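Chapter 3
Fruit After the Harvest: Ripening, Storage and Loss
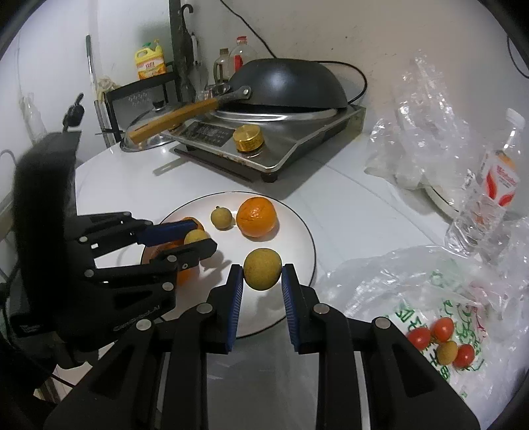
Department of Food and Household Studies, Olesau College

Written by Signe Myklebust and Vidar Grønli

When a fruit leaves the tree, it does not stop living. It continues to take in oxygen and to give off carbon dioxide, water and heat. We call this process respiration, and it goes on until the fruit is eaten or has spoiled. Most of the methods described in this chapter have one purpose, to make respiration slower without damaging the fruit.

It is common to divide fruits into two groups. Fruits in the first group, such as bananas, pears and mangoes, can be picked while they are still hard, and they will ripen afterwards. They produce a gas named ethylene, which starts the ripening and also makes it faster. Fruits in the second group do not become sweeter after picking. Oranges, grapes, cherries and longans belong here. A grower of such fruits must therefore wait until the taste is right, and the time for harvest is often short.

The peel has also a great influence. An orange has a thick peel with oil glands and a layer of wax, and it loses water slowly. The longan has a thin shell which dries and turns brown within a few days at room temperature, and after this the flesh inside begins to spoil. Two fruits from the same group may for this reason need quite different treatment in the store.

In section 3.1 we look at respiration and temperature. Section 3.2 treats the loss of water, and section 3.3 treats mould and bruises. In the last section we follow a load of 400 crates from the packing house at Bramside to the shops in Mitwood. The records for this case were kept by Catalina Bravo during August, and we thank her for the permission to print them.

Before you read further, you should know these words: respiration, ethylene, relative humidity, shelf life. They are explained in the word list on page 21.

Task to prepare: Put one orange in the refrigerator and one on the kitchen bench. Weigh both every morning for 17 days and write the weights in a table. You will need the table in section 3.2.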